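## 4. Materials and Sorting Surface

### 4.1 Selection of the blocks

The block set was chosen after a review of the shape materials already in use at the Toltholm and Ferkard sites. Both sites owned several sets, bought at different times and stored together, and few of them were complete. Sizes varied within a single bin, and a child asked to find "another one like this" could reasonably settle on a piece that matched in shape, in color, or only in height. For the purposes of the study, these three kinds of match had to be kept apart. A single set was therefore adopted at both sites, and the older materials were put away for the length of the study period.

The adopted set, supplied by Vurkero, is made of plastic and uses four colors: red, yellow, green, and blue. The shapes include cylinders, cubes, hearts, stars, and many-sided prisms. Color and shape are not tied to each other. A cylinder may be red or green, and a child who has learned that "the red one" answers one request will find that it does not answer the next. Earlier sets in which every star was yellow and every cube was blue gave no means of telling which property had guided the choice.

The ridged surface of the blocks was not a condition of selection, but it proved relevant in the pilot sessions held in January. Several children ran a thumbnail along the sides before placing a piece, and two of them did so with every piece they handled. Handling time was recorded separately from placement time for this reason, and the two measures are reported separately in Section 5.

### 4.2 The sorting surface

Three surfaces were compared in the pilot: a felt mat, a painted tray, and a plain wooden board. The felt mat held the blocks in place but made the taller pieces lean. The painted tray had a raised rim, and children tended to line the blocks up against it whether or not the task called for a line. The wooden board had neither fault. Its one drawback, noted by staff at Ferkard, was that a striped grain could suggest rows. The session guide was revised so that the starting arrangement is always a loose group, placed without regard to the direction of the grain.

### 4.3 Starting arrangement

Each session begins with the blocks standing close together near the middle of the board, with open wood on all sides. Small gaps between pieces are allowed, and a piece may stand partly behind another. This was a deliberate choice. When pieces are spread evenly, the search is over at a glance, and the task measures little more than color naming. In a close group the child must look around one block to find the next, and the order in which pieces are taken becomes informative.

Figure 3 shows a mixed group on the board. The heart stands at the left with its lobes at the top, the blue cube is nearest the front, and the two red pieces in the middle differ in shape class, one being a cylinder and the other a hexagonal prism. 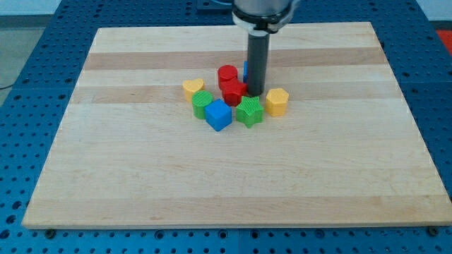
**Figure 3.** Mixed group of shape blocks on the wooden board.

One reader of the draft objected that a close group favors children who are already patient, and that the order of taking might reflect reach as much as attention. The point is a fair one. In the 70 sessions held at Toltholm, the piece nearest the child was taken first more often than any other, whatever its color or shape. The first choice was accordingly left out of the order analysis, and only later choices were scored.

### 4.4 Session procedure

A session lasts 7 minutes and is made up of 5 requests. Requests name a color, a shape, or both, and are read aloud from a printed card in a fixed order. The child moves the chosen block to the open part of the board and leaves it there until the request is complete. Blocks are then returned to the group by the adult, who does not comment on the choice. A total of 140 sessions were completed across the two sites, divided equally between them. Sessions that were interrupted were repeated on a later date with a different card.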